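3.2 Tables and the placing of tableware

The second part of the study concerns what people do with a table between meals. Earlier work on household order has mostly dealt with storage: where things are kept, who puts them there, and how long they stay. The table itself has been treated as a surface that is either laid or cleared. Our interviews suggested that this leaves out a large part of the day. Many of the people we spoke to keep a few pieces of tableware on the table from breakfast until evening, and they have firm ideas about where those pieces belong.

We interviewed members of 57 households in Leiva and Vurnari. The interviews were carried out by Quezada and Magaña, in the kitchen or dining room wherever that was possible, and each was followed by a short task. The participant was given a cup, a plate and a pitcher and asked to put them on the table "the way you would leave them." No further instruction was given. Participants could move the pieces as often as they liked and said when they were finished.

The talk that went with this task was recorded and transcribed, giving 1182 coded remarks. Two of us (Bravo and J. Fuentealba) coded the remarks separately and then settled the differences in discussion. Remarks that dealt only with the weather, the neighbors or the interview itself were left out before coding.

The largest group of remarks had to do with the edge of the table. Participants spoke of the edge as a place to be careful with, but they also used it. A cup left in the middle was said to be "in the way" or "still being used." A cup toward one side was spoken of as put away for the time being, even though it had not left the table. One participant in Vurnari, a retired baker, told us that the middle of the table was for bread and for paper, and that everything else could wait its turn at the side.

The surface came up more often than we had expected. People with wooden tables talked about the grain, and several said they had a part of the table they liked to keep in view. They tended to set plain white pieces off to one side of it.

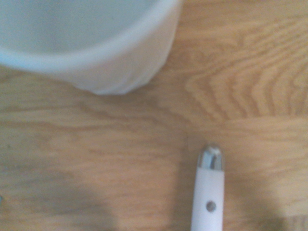
Why was plain white tableware used for the task? White pieces without a pattern have no front or back to match up, so participants had less reason to turn them, and the remarks stayed on where the pieces should go.

The second group of remarks concerned the pitcher. Unlike the cup and the plate, a pitcher with a handle has to face some way, and participants gave this more thought than anything else in the task. Eight of them turned the handle at least twice before they were satisfied. Those who lived alone usually turned it toward their own chair. In larger households the handle was more often turned inward, over the table, where anyone could reach for it and a sleeve would be less likely to catch it. Right- and left-handed members of the same household sometimes disagreed about this, and in two interviews the question was left open.

Plates were treated more simply. Most participants put the plate down once and did not touch it again. When they did give a reason, it was nearly always about keeping it apart from the pitcher. Water drips, and a plate that has been standing next to a pitcher has to be wiped before it is used. For this reason the plate and the pitcher often ended up on different sides, with open wood between them (Figure 4).
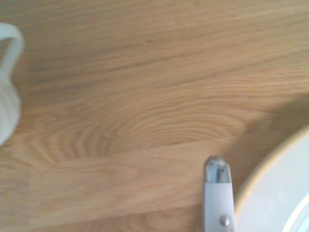
Figure 4. Light wooden tabletop with a white pitcher at the left edge and a white plate at the lower right.

The open stretch between the pieces was itself a subject of comment. In 14 households it was called by a name of its own, such as "the clear part" or "the desk." Homework was done there, bills were sorted there, and dough was rolled there on baking days. Participants in these households described the pieces at the sides as fixed, and were quick to put them back when someone else had moved them. One woman in Leiva said that she could tell who had been home at noon from where the pitcher was standing.

There are limits to what can be drawn from this material. The task was short, and a person asked to arrange three things in front of an interviewer may take more care than on an ordinary morning. We did not record the size of the tables, and a small table leaves fewer choices. Round tables were also rare among the households visited, so the remarks on corners and sides should be read with that in mind. Section 3.3 turns to the sideboard and the kitchen counter, where the same pieces were spoken of in quite different terms.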